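**Donut table, week two**

The donut table is back on Tuesday, and so is the argument about the lids. Sølve Løken maintains that a clear cover keeps the glaze respectable. The Galtora crew maintains that a lid is a thing you leave open while you think.

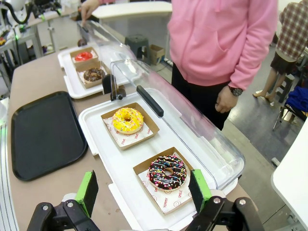

Last month we got through 95 donuts, and the sprinkled ones went first – so much for the office wellness survey. Each comes in its own paper box, so please take the box along with the donut. Cludosport staff may have one each, like everyone else. They know why we mention it.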